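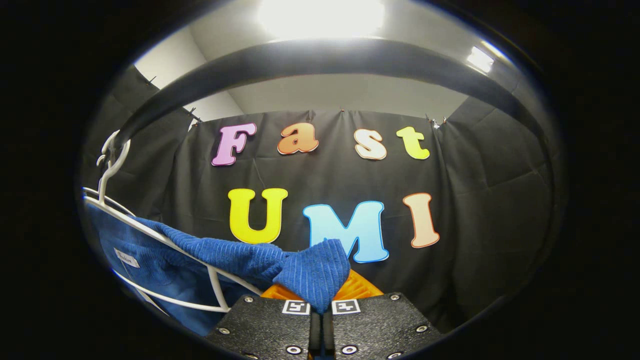 Chapter 4
Planning and Paying for Equipment

What this chapter covers

The price of the equipment and the cost of the equipment
Writing a needs statement
Buying, leasing, and building
Lead time and the order of purchases
Spare parts, wear items, and the reserve
Setting up a workspace
Reading a quote

Terms used in this chapter

acceptance test, capital item, consumable, fixture, lead time, needs statement, operating cost, reserve, wear item

4.1 The Clundton Project

The earlier chapters dealt with what a robot arm can reach, what it can lift, and how it is told what to do. This chapter deals with getting one into the building and keeping it running on the money you have. We will follow one project through the whole chapter.

Clundton is a commercial laundry that cleans towels and uniforms for hotels and clinics. Its managers wanted to know if a robot could hang cloth items on wire hangers, a job now done by hand at the end of the drying line. They hired an engineering firm, Saha, to run a trial. The trial had two parts. In the first, people would do the hanging with hand-held grippers fitted with cameras, and the recordings would be used to train a control program. In the second, a robot arm with a matching gripper would try the same work.

Clundton's first budget had one line in it: the robot arm. The managers had asked a supplier, Pimetti, for the price of a midsize arm and had written that number down. It was a fair price, and the arm was suitable. The budget was still wrong, and the trial stopped before the arm was ever switched on. The firm had no gripper for it, no stand to bolt it to, and no money left for the computer that would run the program.

Mistakes of this kind are common among first-time buyers. The arm is the part that appears in catalogs, and it is the part managers ask about. In many projects it is less than half of what gets spent.

4.2 Price and Cost

The price of a piece of equipment is what the seller asks for it. The cost is everything you will pay to have it do the work, for as long as you keep it. A budget should show cost.

For a small automation project, the cost usually falls under these headings:

The main machine
Tooling, such as grippers, fingers, and fixtures
Sensors, cameras, and their mounts
Computers, storage, and network equipment
Software licenses and support
Guarding and other safety equipment
Changes to the room, including power, air, and lighting
Shipping, taxes, and installation
Training for staff
Labor during setup and testing
Spare parts and consumables
Test materials

The last item is easily forgotten. Clundton planned to use its own towels for the trial, so no one budgeted for them. The towels pulled from regular stock were all one size and nearly all one color. Saha needed more variety, along with hangers, and had to buy them partway through. The amount was small, but the purchase needed its own approval and the work waited on it.

Some of these headings are paid once. Others come back every month or every year. Keep the two kinds apart. A capital item is paid for at the start and used over several years. An operating cost is paid again and again. Many companies approve them through separate channels, and a project can be granted the first and refused the second. Find out early who signs for each.

4.3 Writing a Needs Statement

A needs statement is a short document, usually one or two pages, that says what the equipment must do. It is written before any supplier is called. It names the task, the items handled, the rate of work, the space available, and the test that will show the job is being done. It does not name a product.

Compare the following two statements from the Clundton files.

First version: "We need a robot arm with a good gripper for hanging towels."

Second version: "We need equipment that can pick up one damp towel from a flat table, lay it over a wire hanger, and let go of it so that it stays on the hanger. The towels vary in thickness and may be folded or bunched when picked up. A second item may already be hanging close by. The equipment must run for 60 minutes without help from an operator."

The second version can be handed to three suppliers, and the three quotes that come back can be compared. It also brings out facts that affect the purchase. Damp cloth is heavier than dry cloth and clings to itself. Bunched cloth has to be gripped at an edge or a fold, so the shape of the fingertips matters more than the strength of the arm. Items hanging nearby limit how wide the gripper can be.

A needs statement should mark each requirement as required or preferred. When everything is marked required, the suppliers will either decline or quote for their most expensive model.

4.4 Buy, Lease, or Build

There are three ways to get a piece of equipment. Most projects use more than one.

Buying makes sense when the need is clear, the equipment will be used for years, and someone on staff can maintain it. The company owns the machine and can change it as it likes. It also carries the loss if the machine turns out to be wrong for the job.

Leasing spreads the payments and often includes service. The total paid over a long lease is usually higher than the purchase price. For a trial, a short lease may still be the cheaper choice. Read the terms for early return, for damage, and for changes to the equipment. Some leases do not allow holes to be drilled or parts to be attached.

Building suits parts that are specific to the task. Gripper fingers are a good example. They can be designed in house and made on a 3D printer, then replaced as the design improves. The material in a set of fingers is cheap. The hours spent designing, fitting, and testing them are not, and those hours belong in the budget at the full labor rate.

For the second attempt, Clundton leased the arm from Pimetti, bought its cameras and computer, and had Saha build the fingers and mounts. The hand-held grippers and the gripper on the arm used the same finger design. One box of spare parts served both, and the recordings made by hand matched the shape of the tool the arm would use.

4.5 Lead Time

Lead time is the time between placing an order and having the item ready to use. It includes the approval inside your own company, the supplier's preparation, shipping, customs if any, and inspection on arrival. Suppliers quote only their part of it.

List every item with its lead time and order the longest ones first. The longest is often something minor. At Clundton the arm was ready well before the cable that joined it to its controller, which had been ordered separately and took 60 days. Under a lease, payments may begin on delivery even if the machine can't be used yet.

Work that doesn't depend on the late items can go ahead. Hand-held collection needs no arm and no guarding, only the grippers, a place to work, and people to do it. Saha began recording in October, while the arm was still on order.

4.6 Wear Items, Spares, and the Reserve

A wear item is a part that is expected to give out through normal use. On a gripper, the fingertips wear first. Screws loosen and get lost. Printed markers used for tracking finger position become scratched or start to peel, and a damaged marker can spoil a recording without stopping it. All of these should be on the spares list, with a quantity and the name of a source.

To set the quantity, estimate how many cycles the part will last and divide that into the number of cycles planned. Saha planned on replacing the fingertips every 1,000 grasps and stocked enough for the whole trial before it began.

The reserve is money set aside for costs that can't be named in advance. For equipment of a type the company has used before, a small reserve is enough. For a first project, the Clundton plan used 15 percent of all other lines added together. The reserve is a line in the budget and should be shown. Hiding it by raising the other lines makes those lines useless for planning the next project.

4.7 The Workspace

A trial needs a place to happen, and the place has costs. Cameras work best with steady light and a plain background. A dark curtain on a rail is an inexpensive background and can be moved. Ceiling lights may shine straight into an upward-facing camera, so check the view with the lights on before paying to have anything fixed in position. Allow floor space for the operator as well as for the equipment, plus shelves for test materials.

4.8 Reading a Quote

Clundton asked two firms, Pimetti and Telum, to quote on the same needs statement. The Telum quote was lower. It left out installation, listed the controller software as a yearly fee, and gave prices before shipping. With those lines filled in, the two quotes were close, and the decision was made on service terms.

Before comparing quotes, put them on one sheet with the headings from Section 4.2. Leave a blank where a supplier has said nothing, and ask in writing about every blank. Check how long the price holds. Check also what the acceptance test is, who runs it, and how much of the payment depends on passing it.

The next section takes the Clundton budget line by line, beginning with tooling.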